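Carretero Cloths and Hanging Clips

I started stocking these in May after going through more than 4 other kinds at home, and they're the ones I kept! The Carretero cloth is plain white, soft and a bit fluffy on one side, and it dries dishes, wipes counters and does bathroom mirrors without a fuss. The clips are the shiny metal sort from Clanell, sold in packs of three. Thread a cord through, tie it up wherever you've got room and pinch the cloth by a corner or in the middle – I go for the middle, it's quicker.

Cloths wash warm with your towels (skip the fabric softener, please). Item 104 is the cloth, item 397 is the clips, and both ship from our Norkarora shop.

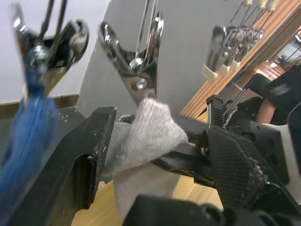
Mine have been through the wash every week and they're still soft, though I'd love a longer cord in the box – Ziravow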